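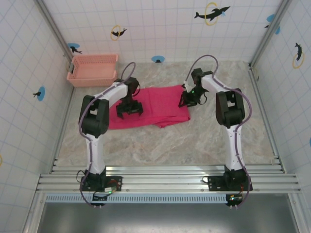 How to beat Ollelau in Baketti arcade mode (and which advice to ignore)

Ollelau is the last fight in Baketti arcade mode, and most of what has been written about beating her is wrong, out of date, or copied from someone who was playing on Easy. I've tried the popular methods. A few of them hold up. The rest survive because they get repeated in every comment section until they sound like facts.

This guide covers the arcade boss version only. The playable Ollelau you unlock later has less health, a slower dash and no second phase, so practicing against her in versus mode teaches you habits that will get you killed in arcade. People recommend it anyway.

I'm assuming Hard difficulty and a character you already know reasonably well. If you picked someone up this morning, go play the earlier stages again first.

What you need before you start

Any character with a crouching light attack that can be canceled into a special. That covers most of the cast. The tier lists that say only Godoy's lieutenants can win this fight are based on the launch version, and Kornico patched the damage on her projectile in September.

A button set to throw. Two-button throws are fine in normal play, but in this fight you'll be doing them under pressure and you'll drop some. Assign it.

Training mode with the damage display on. You'll need it for Step 1 and can turn it off afterward.

Skip the "boss killer" control layouts people pass around. I loaded one and spent more time remembering where my heavy kick had gone than watching the screen.

Step 1. Find out what your punish really does

The boss has 1000 health in each phase. Go into training mode, set the dummy to the same value, and do your best punish from a crouching light. Write the number down. Then do the punish you can land every single time, tired, with your hands cold, and write that number down too.

Plan the fight on the second number. Combo videos show the first one, and the people in them had as many takes as they wanted. If your dependable punish takes off a tenth of the bar, you need ten openings per phase, and she'll give you more than that if you don't panic.

Step 2. Learn to recognize three moves

She has a long move list and you can safely ignore most of it. Three moves decide the fight.

The palm. She pulls one shoulder back and slides forward. Block it standing or crouching, it doesn't matter which, and punish with the crouching light. This is where most of your damage will come from.

The drop. She goes up off the top of the screen and comes down where you were standing when she left. Walk forward. Don't dash, because the dash recovery is long enough for her to clip you. Turn around and throw her when she lands.

The bell. She stops moving, the music cuts out and there's a 30-frame pause before a full-screen hit. You must block it low. I've seen this described as unblockable in at least one wiki and on more forum threads than I'd like to think about. It isn't unblockable. It hits low, and a lot of people stand up when they're nervous.

That's also why I don't trust the "just jump the bell" advice. You can jump it, but the timing is tight and you land next to her with nothing to show for it. Blocking costs a sliver of health.

Step 3. Get through phase one without spending meter

The standard advice is to burn meter early and "snowball" her. I can't find any reason to believe this works on the boss. She doesn't get dizzy, she doesn't lose her own meter when knocked down, and your meter carries over between phases. Every bar you spend in phase one is a bar you don't have when she starts moving fast.

So keep it simple:

Stand at about the distance where your longest kick just misses. She uses the palm most often from there.

Block, punish, back up to the same spot.

If she gets you into the corner, don't jump out. Block until the palm comes and walk out after the knockdown.

It's slow and it looks terrible. If the timer drops below a third and you're ahead on health, you can stop attacking altogether and block. A timeout counts as a win in phase one. Some players call this cheap, and I'd take them more seriously if she weren't allowed to cancel a throw whiff into a super.

Step 4. Survive the start of phase two

She gets up with full health, the Godoy insignia comes up on the back wall, and she always opens with one of two things: the bell or a double drop. Hold down-back. If the music cuts, keep holding it. If she leaves the screen, walk forward twice, once for each drop, and throw after the second.

Do not try to throw after the first drop. There's a widely shared clip of Wellington Bastos doing exactly that, and it's a real clip, I'm not saying it was faked. He was playing on a build where the second drop came out later. I tried it on the current one for a whole evening and got hit every time.

Step 5. Spend your meter here

After the opening, phase two is the same three moves, faster, with a teleport added. The teleport scares people and shouldn't. She always comes out on the side you're facing away from, and she always waits a moment before attacking. Block the other way.

Now you can use the meter you saved. Put it on the end of a palm punish, where you already know the hit is confirmed. Don't use a super as a guess. The computer reads your inputs, or something so close to it that the difference won't help you, and raw supers get blocked nearly every time on Hard.

When she's down to her last quarter she stops using the palm as much and leans on drops. Switch to throws and stay patient. More runs end here than anywhere else, usually with a jump.

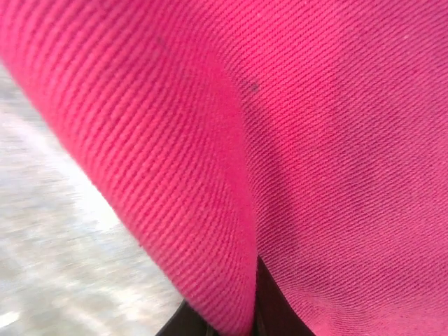
Advice I tested and don't recommend

Mashing crouching light. It works on Easy, where she walks into it. On Hard she blocks the second hit and does the palm, and you're still mashing.

Losing on purpose to lower the difficulty. The game does have a mercy setting after repeated losses, but as far as I can tell it affects the regular stages only. I lost to her a lot without trying, and she didn't get any gentler. If somebody has frame data showing otherwise I'll change this paragraph.

The corner loop. Gervásio Evangelista posted a good write-up of this one, with inputs for most of the cast, and on paper it kills her in one touch. In practice the last link only works if she's standing at the very edge of the stage, and she gets pushed off it by the third repetition unless your character is one of the heavy ones. If you play a heavy character, read his post. Everyone else will drop it and eat a punish.

Turning the music off to "concentrate." The music cutting out is your best warning for the bell. Please leave it on.

Picking the rooftop stage. You can't. The boss stage is fixed, and I have no idea where this one started.

If you keep losing

Save the replay and watch the last hit you took in each loss. Skip the rest. In my case nearly all of them were jumps, and I would've sworn beforehand that I was losing to the teleport. You might find something different, but look before you go changing characters.

If the bell is what's killing you, set the training dummy to repeat it and block low until it's boring. If it's the drops, check that you're walking. I kept dashing without noticing because the input was left over from another game.

If you're losing on time in phase two, you're backing up too far after each punish. Phase two timeouts go to her regardless of health, which the in-game help doesn't mention.

What you get for winning

The ending, her playable version and a color set for whoever you beat her with. The ending is a still picture and a paragraph about Godoy's succession that contradicts the one you get on Normal. There's a theory that winning without a continue adds an extra line to it. I've finished it both ways and compared the text, and the two were the same.

Beating her doesn't unlock the hidden training stage. That comes from clearing survival mode, which has its own problems and needs a separate page.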